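3.2 Sorting of small textiles in the household

The second part of the interviews dealt with what people do with small textiles, that is, socks, gloves, cloth napkins and baby clothes. In the earlier study by Räsänen and Lehtinen these items were left out, as they add little to the total weight of a wash. We think this was a loss. Small pieces are few in kilograms but many in number, and they take a large part of the time used for folding.

Our material consists of 717 diary entries from 21 households in the Hakala area, all written in July. Each entry tells who folded, at what time of day, and on which surface. The kitchen table was the most usual place, also in homes with a separate utility room. Several persons wrote that they prefer a hard and flat surface for small pieces, and keep the bed for sheets and towels (Figure 4).

The pairing of white items was mentioned as the most tiring task. One mother of three wrote that she "does not look for pairs any more, only for the same size". Households with only dark socks did not report this problem – on the other hand, they complained about fading.

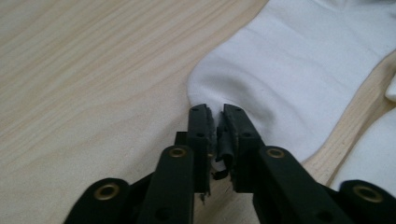 Figure 4. Small white textiles on a light wooden surface. Photo: Santeri Väisänen.

Two households had given up pairing completely and kept all socks in one open box. We had expected this to be a habit of persons living alone, but both were families with school-age children. In the interviews they described the change as a relief, although one father admitted that the grandparents still make pairs when they visit. The question of who does the sorting, and how the work is divided between adults and children, is treated in Section 3.3.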